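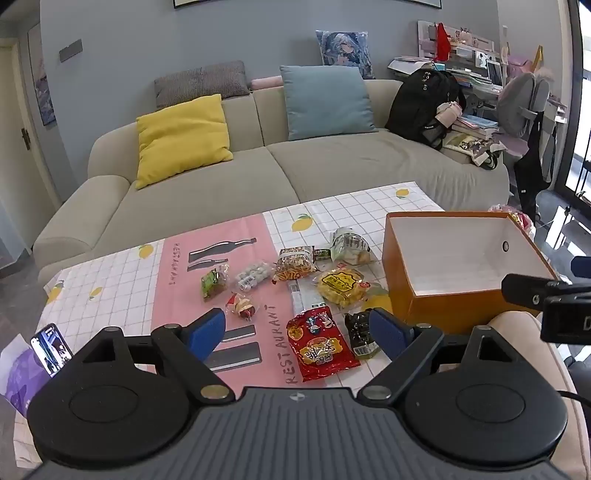 *7 min read*

25 March 2019

Altham packs mixed gift boxes and small grocery orders. We have money set aside for handling equipment in the coming budget year, and part of the question is whether any of it should go on a robot arm that can pick odd-shaped light goods. I was sent to Girnton, with a side stop at Allholm, to see how other people are doing it and what they are paying for. Nerea Cabello showed me around on both days. She runs the recording work for Pacheco, who would be one of our possible suppliers.

I'll take Allholm first, although I went there second, as it matters more for the budget.

## Allholm

Allholm is where the hand-held grippers are used. A person holds the gripper, does the job with it, and the recording is used later to teach an arm the same movements. Pacheco does a lot of this in ordinary rooms instead of at the main site. The one I saw was a living room with a beige sofa, cushions, a desk full of books and a low table with a lemon-print cloth. The table had snacks spread across it: bags, packets, a small green tin, and a skewered candy. An orange box stood open on the right side.

The task was to pick up the snacks and put them in the box. It is close to what our packers do at the gift bench, minus the tissue paper and the label.

The gripper is smaller than I expected from the catalog. It has two black arms on pivots, each with a blue pad at the end, and a ridged body between two round housings. A phone in a black case was clipped on at the left. Nerea let me try it. It is not heavy at first, but I could feel it in my wrist by the end of a short turn, and anyone planning a full shift of recording should allow for breaks and for a second person to swap in.

The goods that gave me trouble were the flat ones. A full bag of puffed snacks gives the pads plenty to hold. A flat wrapper on a tablecloth does not, and I ended up pinching cloth along with it more than once. Nerea told me the cloth is left on during recording on purpose, so that the arm has seen patterned surfaces. Our benches are plain steel. I asked if that meant her recordings would be wasted on us. She said they would still help, but that we should expect to record some of our own on our own bench, with our own stock, before the arm was any use to us.

That is the first thing I want to put in the budget. The quote we were sent in February has a line for the arm, a line for the end gripper and a line for installation. It has no line for recording. I asked what recording took on a job like ours, and was told 14 days with 2 hand-held grippers in use. Those are staff days. They come out of our packing hours unless we bring people in, and the quote says nothing about either.

The grippers for recording can be rented. Rental includes replacement pads, which wear, and the clips. It does not include phones. I would rent, at least for the first round. I can't see what we would do with our own set between rounds, and the model is likely to change.

## Girnton

Girnton is the main site and the part that was set up for visitors. Sign-in is at the side entrance, not the front one on the map, and parking is across the road. Closed shoes are required on the floor. They lend out safety glasses but the box of them was nearly empty by the time our group got to it, so take your own.

There are two test cells. The first had an arm moving cartons from a belt to a pallet. It was fast and steady and of no interest to us, as we don't palletize in that way. I mention it only because the price in the leaflet is for that cell. Anyone who reads the leaflet in our office should not carry that figure over to the gift bench.

The second cell was the one I had come for. The arm had a two-finger gripper, again with soft pads, and was picking mixed packets out of a tray. I stayed with it through a full run. It picked 26 items. The trays were refilled by hand between runs, and the person refilling them laid the packets out with a bit of space around each one. I asked to see it with the packets tipped in as they come. They did this without any fuss. It was slower, it tried several packets more than once, and it left two behind in the corner of the tray. A person cleared those.

I don't count this against them, and I would sooner see it at their site than at ours. But it means the job needs somebody nearby. The savings sheet that came with the quote assumes the cell runs alone for the whole shift. I would change that to a shared attendant, which our bench lead could cover if the cell stood next to the existing bench and not in the back bay.

## Space and power

The cell has a larger footprint than the drawing suggests. The drawing shows the guard fence but not the swing of the door in it, or the room needed to bring a cart up to the tray side. I paced it out. It will not fit where the tape machine is now. It would fit if we moved the tape machine to the end wall, and that means a new outlet there. Facilities should price this before we go further.

Power is standard. Compressed air is not needed for the two-finger version. It is needed for the suction version, and we don't have air on that side of the building. I asked whether suction would be better for flat wrappers and the answer was yes, for some of them — the crinkly ones leak and the cup lets go. My view is to start with fingers and keep the flat items on the manual bench.

## Costs to ask about

These are the points I think are missing from the quote or not clear in it:

- Recording days, and whether Pacheco staff can do part of them
- Rental of the hand-held grippers, and who pays if one is dropped
- Phones and mounts for recording
- Pads for the arm itself, with a price per pair and how often they get changed
- The yearly software fee, shown in the quote as "included" with no end date
- Retraining when we change stock, which for us is every season
- Moving the tape machine, plus the outlet
- Training for the bench lead and one backup

Retraining worries me most. Our gift range changes more often than a normal grocery line, and the packaging changes even when the product doesn't. Nerea was fair about this. She said a new bag of the same shape and size is usually fine, and that a new shape, such as a tin or something on a stick, should be recorded. She suggested we go through last year's range and sort it by shape before asking for a revised price. I have started on this. The list is in the shared folder under Girnton.

## Lease or buy

Pacheco offers both. The lease is dearer over its full term but includes service visits and a swap if the arm is out for long. Buying puts service on a separate contract. Finance will have a preference, and I don't know how the lease would be treated in our accounts, so I'll leave that to them. From the floor side I would want the service visits either way. We have no one on site who could repair a joint or a drive.

There is also a trial. They bring a cell, we supply the bench space and the stock, and the recording is done at our place. The trial fee comes off the price if we go ahead. It does not cover the outlet.

## What I would put in the budget

I would put in the trial, the recording days, gripper rental for that period and the electrical work, all in this year. I would hold the cell itself over to the next budget and take the price from the revised quote. If the money has to be spent in this year or lost, the better use is the second tape machine and new carts, both of which we need with or without an arm.

Nerea is sending the pad prices and the service terms. I have asked her for a copy of the trial agreement as well, and for the cell drawing with the door swing marked on it.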